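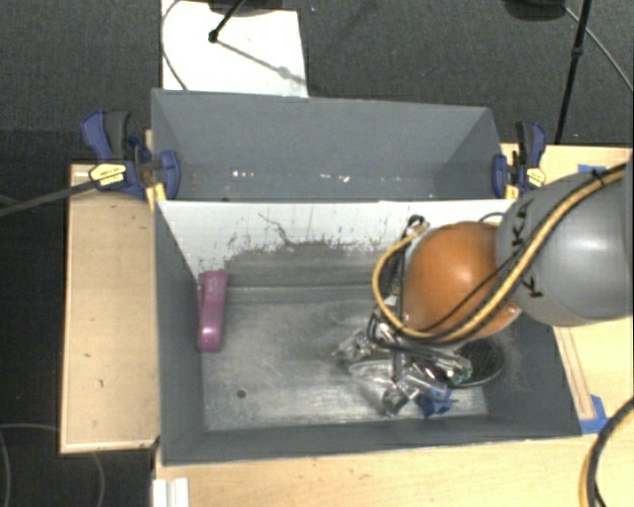 *The arm over the front compartment, with a clamp on either side of the divider.*

# Plumwood Bin Kit

Hello, and thanks for stopping by! Plumwood is a tabletop bin-picking kit we sell out of Wendport, and this repo holds the setup notes plus the sample recordings that ship with it (346 picking runs, all from the same bench, all made in August).

The bin has two compartments, a narrow one at the rear and a bigger one in front where most of the picking gets done. Please do clamp it down before you start, even if you're only trying one quick grasp.

## What's in the download

- `runs/`: 346 recordings, 16 of them held back for testing
- `bench/`: clamp positions and bin measurements
- `notes/`: Rochelle Cartwright's log, which rambles a bit but is well worth reading

## Known issues

The divider scuffs with use, so if your software looks for a clean white panel it may get confused. Rangi Sheehan has a fix on the `mudgway` branch, and we'd love to hear how you get on with it!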